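Pillero Home Collection: Frequently Asked Questions

What counts as one example?
One continuous recording of one task, from the first reach to the final release. Most run under 90 seconds. If you stop partway and restart, record it as a new example.

Does the surface matter?
No. Tables, beds, counters and floors are all accepted. Varied backgrounds are useful to the model, so leave the room as it is.

Which items can I use for the packing task?
Any light packaged goods and an open box. Mix shapes and stiffness where you can.

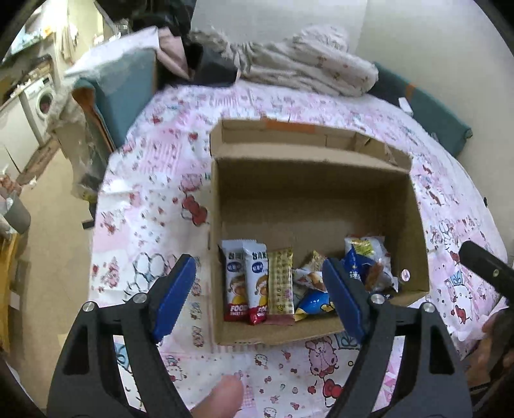 Packing task: snack packets in an open cardboard box, hand-held gripper.

How should I hold the gripper?
By the handle, with the finger pads facing each other. Do not steady an item with your free hand.

How many examples are needed per task?
We ask for 10 per session. The current set holds over 2,000 across all homes.

Are failed grasps discarded?
Drops are kept and tagged. Recordings with a blocked lens are removed at review.

When are uploads processed?
Sunday night. Send questions about rejected files to Afroza Haque and include the session number.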